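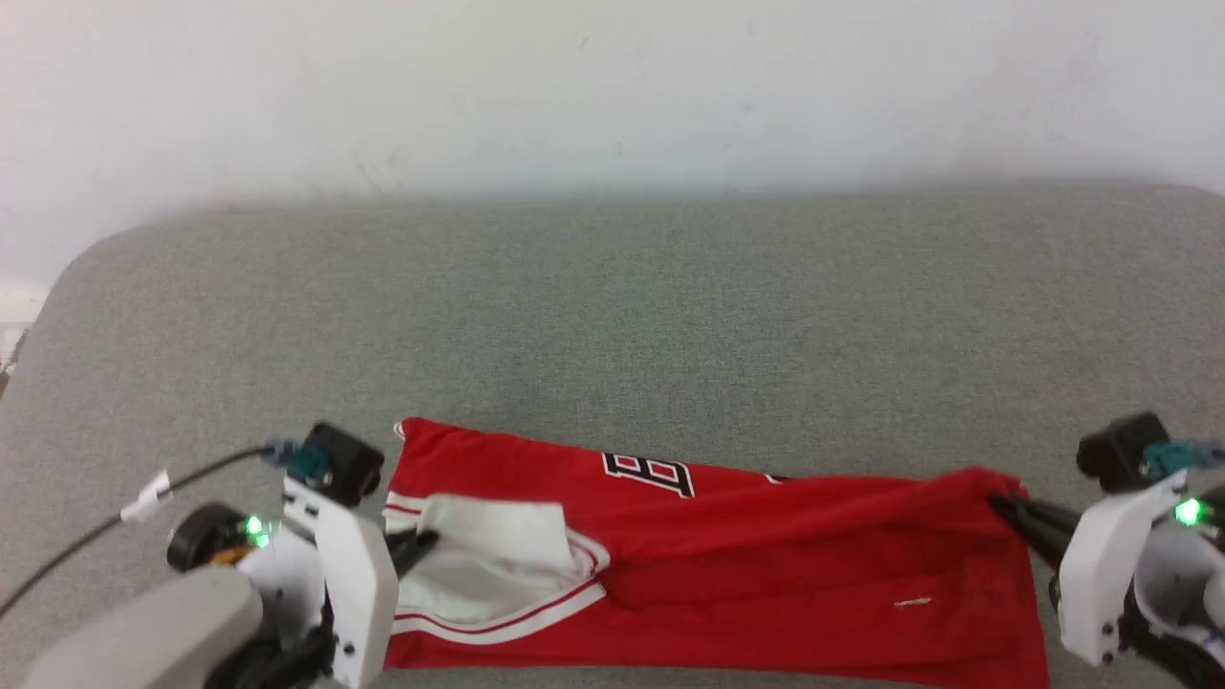

Visit report: Skildale, garment handling cell
Monday, July 26, 2021
Written up by Rhea Panganiban

The purpose of the visit was to see how Skildale keeps its two-arm folding cell in working order. We are planning a similar cell and had already read what there was to read on the control side. What we lacked was the maintenance side: what wears, what gets checked and who does it. Genalyn Lumbao, who runs the cell, gave us most of the afternoon. Lourenço Lobo came with me and took notes on the wiring.

Layout

The cell is small. Two arms work from the same side over a padded, fabric-covered surface set against a wall. Each arm carries a two-finger gripper with its own camera module and status light. The padding was chosen over a hard table after the first month. On a hard table the fingertips have to stop at an exact height to get under a hem, and a small calibration error either misses the cloth or loads the wrist. With padding the tip can go slightly too low and the surface gives.

The drawback is that the cover moves. It creeps toward the arms over a shift and has to be pulled back and smoothed before the height check is repeated. Genalyn does this at each restart. We asked whether they had tried fixing the cover down, and they had, with clips at the back edge. The clips held, but the fabric then formed a ridge in the middle, and the ridge was picked up as a garment fold.

The current job is sportswear. Knit team clothing is harder than the towels they began with. It stretches between the grippers, it slides on itself, and the trim is stiffer than the body, so a fold that starts square can rotate when it crosses a seam. 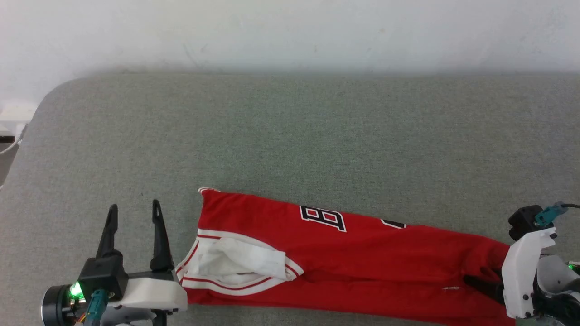 Grip force is set separately for each side. On most jobs one gripper holds while the other releases and takes a new position, and the holding side needs more force than it would for a two-handed lift. Crisanto Ocampo sets these values by hand. His method is to close the gripper on a doubled piece of the same fabric, pull with a spring scale, and raise the force until the cloth no longer slips at the chosen load. He then backs off one step. The values go in a paper log kept at the cell, and the log is the reference if the controller is ever restored from an old backup. That happened once, with a towel profile loaded against thin knit, and they lost an afternoon to it.

Fingers and pads

The fingers are the main wear item. The set on the machine during our visit had 2,934 cycles on it. Skildale does not replace on a fixed count. The pads are cleaned with a damp lint-free cloth at the start of each shift, and a full inspection is done every 506 cycles. Inspection covers the following:

Pad surface, for glazing or lint packed into the recesses
Finger screws, checked with a torque driver and re-marked with paint
Tip alignment, with the gripper closed on a 0.1 mm feeler strip
Backlash, by hand, with the drive powered down

Lint is the usual fault. Knit fabric sheds into any recess, and a packed recess behaves like a smooth pad. Each finger here has a long tapered shape with a narrow slot near the tip, and the slot is where Genalyn starts when a gripper begins to drop cloth. She clears it with a wooden pick. Metal picks are not allowed at the cell because one of them nicked a pad, and the nick then pulled threads for a week before it was found.

Spare fingers come from Mohmand in pairs and are fitted in pairs. Mixing an old and a new finger puts the closing point off center. Gráinne Brophy, from the supplier side, was on site for another matter and added that most fingers sent back to them as worn out only needed cleaning.

Cameras 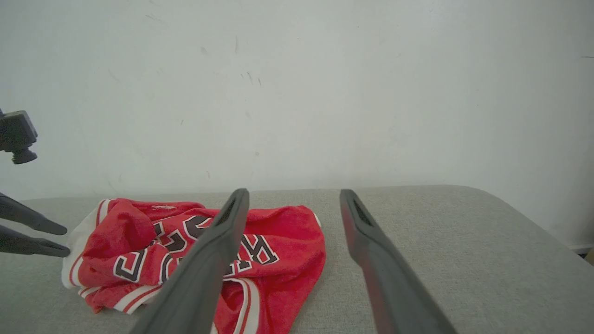
Camera checks take longer than the mechanical ones. The wrist units sit close to the work, so both fingers are always in view, and Skildale makes use of that. With the gripper open wide over the surface, as it is above a crumpled red jersey, the two fingers come up from the bottom edge of the image, one on each side, and lean in toward each other. Genalyn compares their position with a stored reference. If both have shifted the same way, the camera has moved on its mount. If only one has shifted, the finger is the problem. The lettering on a jersey is no help for this check, as it bends with every fold.

Lens cleaning is weekly. After any camera is removed, the hand-eye calibration is rerun for that arm, then the height check. The sequence took 7 minutes when we timed it.

Cables

Lourenço's notes are mostly on this. The connectors at the camera modules are a teal plug-in type, with thin black cable running away from them. Cable failures have been at the connector end, never mid-run. The present rule is to leave a slack loop long enough for full wrist rotation and to check it by jogging the wrist to both limits at low speed with one person watching the plug. They keep 2 spare cables per arm, labeled by length.

Software

The cell logs to Memance, mainly for cycle counts and grip faults. Fault codes are coarse. A dropped garment and a missed pick give the same code, so the operator adds a letter by hand. There were 86 entries for the month of July up to our visit, most of them marked as missed picks after the cover had crept.

Points to follow up

Ask Mohmand for pad hardness data and a price for ten pairs.
Get a copy of Crisanto's log sheet layout.
Find out whether Sundero can supply the padded top with a bonded cover. Genalyn doubts a bonded cover would stay flat but would like to see a sample too.
Lourenço to draw up the cable loop dimensions from his notes.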